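Friday, November 20, 2020
Equipment list for next year, second go

Good morning on the budget! Kaede Iwasaki and I went through the Flulico quote line by line and it looks far better than I feared. Another pair of hand-held grippers comes in at 2830 with the cables included, which leaves room for spare jaws (189 a set, and I want two sets, we always wait too long to order them).

Mi-kyung asked whether we should put the money into a second arm from Olteanu instead. I'd love one, but the arm we have sits idle while it waits for demonstrations, and a second pair of grippers would let two people record on the same afternoon. That's where the hours go at the moment. Kaede agrees, and she's the one who has to keep the rota.

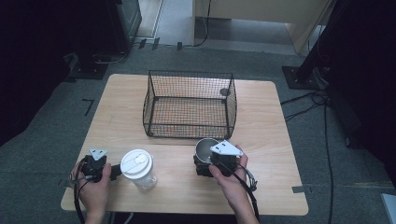

The other big line is storage. I've pencilled in 2000 for drives, priced from the Ikarer list, and would rather not trim it. Longer cables too – they cost next to nothing and I'm tired of planning every table layout by how far the old ones reach.

Household objects: still no proper budget line for these! Cups, tumblers, baskets, anything with a lid. Kaede found a shop in Prakcombe that does seconds and we could get a really good mix for very little. I'd like six more lidded things of different sizes before we start on the next task set.

To do: ask Flulico if the quote holds into the new year. Check delivery times. Send Mi-kyung the revised sheet, with the arm moved to the "later" tab.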